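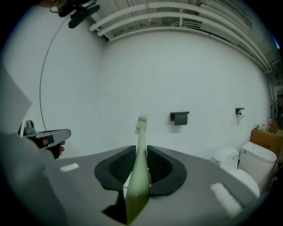
Faustine reckons you never keep an opened bottle on its side, even with the cap jammed down hard, and she told me so twice before I'd got my shoes off. Fine. Upright then. Green one goes back of the pantry, next to the vinegar.

Evening, late. Dead tired. Bottles all afternoon. Clear glass in one crate, green in the other, brown ones still in the laundry waiting for a soak. Labels off the Chauvin lot, hot water and bicarb, glue came away in the end but my fingertips are wrecked. Chipped one, rim only, binned it. Pity, nice shape.

Made up the cordial at last. 700 ml water, 200 g sugar, 3 lemons, should of been four but the tree's given up. Tastes thin. More sugar tomorow maybe.

Still to do: wipe shelf, find the funnel (Clotilde had it in March, ask her), ring Tuler re the new caps, they quoted $215 for the carton and I never wrote back. Too dear? Probably. Faustine says go halves with her mum. Might.

Pale green ones are my favourite of the lot. Keeping two for the window sill, don't care what she says about dust. Kettle's on. Bed after.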